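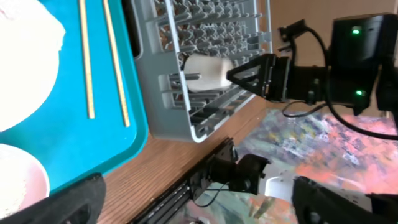

Wekum is a small woodworking school and plan workshop. We teach adults to build simple furniture for the home, and we write and draw the plans they build from. We started because Raimonds Venckus, a cabinetmaker for most of his life, was asked again and again by neighbors to "just show how it is done" with a shelf or a stool. He noticed that people were not afraid of the saw. They were afraid of the drawing. So our first lesson is still done at the kitchen table, without any tools. We ask students to look at the small things they use at home and to find the simple shape in each of them. A tray is a flat panel with a raised rim, and when you can draw this, you can also draw a table top with edging. A pair of chopsticks is two long thin pieces, and it is good for explaining what we mean when we say that two rails must be parallel. After this lesson the paper plan looks much more friendly.

Home About us Courses Plans Wood and hardware Visit Contact

How we began

The first course was held in Raimonds's own garage and had three students. One of them was Anikó Kerekes, who wanted to build a bed for her daughter. She finished the bed, and then she came back with the plan covered in red pencil. On every page she had marked the place where she did not understand what to do. Raimonds was a little offended for one evening, and then he asked her to rewrite the plan with him. She has been our plan editor ever since.

We moved later to the old Mac Mathúna joinery, on the street behind the canal. The building had been closed for a long time, but the big windows were good and the floor was strong enough for a heavy planer. We kept the family name over the door, and so some letters still come to us addressed to Mac Mathúna. We read them too.

What we teach

The beginner course is for people who have never cut a board. It takes place on two evenings per week, and at the end every student takes home a side table called Ella. Ella has four straight legs, one shelf and no drawer. It is built with screws and glue, and all cuts are at a right angle. We chose this table after trying several other projects that were more beautiful but made people tired before the end.

The second course is about joints. Here we use the Jeta, a low cabinet with two doors. Students learn the half-lap, the dado and the mortise and tenon, first in scrap pine and after that in the real pieces. Please do not take this course if you have not built an Ella or something similar. We have allowed it sometimes, and the students were not happy.

There is also a short course on finishing, taught by Rania Bennani. She worked for many years with old doors and window frames, and she has strong opinions about sanding between coats. Her course is in November, when the garden work is over and people have time for oil and wax.

Our plans

At the moment we have 252 plans in the library. Each one has a cut list, a list of hardware, drawings from three sides, and the steps in the order in which we build the piece ourselves. Measurements are given in inches and in millimeters. We do not convert them automatically - Anikó checks every number by hand and rounds it to a size that you can really mark with a pencil.

Before a plan is published, somebody outside of the school must build from it. This person receives the paper and the wood, and we are not allowed to help by telephone. If they stop at some step, we change that step. The plan for the folding desk came back to us so many times that Stavros Zupan, who makes our drawings, began it again from an empty page. The new version is shorter and has more pictures, and it is the one you find in the library now.

Until today 714 people have finished a course with us. Many of them send photographs of what they built afterwards, and we keep the prints in a drawer by the entrance. You are welcome to look through it when you visit. 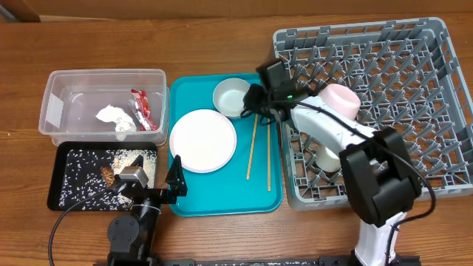

The people

Raimonds Venckus founded the school and teaches both of the main courses. He sharpens all the chisels himself and would prefer that you ask before you use the wide one.

Anikó Kerekes edits the plans and answers questions about them. If you have found a mistake, please write to her with the name of the plan and the step.

Rania Bennani teaches finishing and takes care of the spray room.

Stavros Zupan draws. He also builds the models which we use in class to show how a joint goes together.

Valbona Ivanov runs the office, takes the bookings and orders the wood. When a course is full, she keeps a waiting list, and she calls people in the order they wrote to her.

Visiting us

The workshop is open to visitors in the afternoon on teaching days. Please ring at the side door, as the front one is blocked by the wood rack. Closed shoes are necessary, and long hair must be tied. Children can come with an adult, but they must stay in the drawing room while the machines are running.

Parking is possible in the yard, for small cars only. For groups, please write first to Valbona.

Page last changed: 2025-10-10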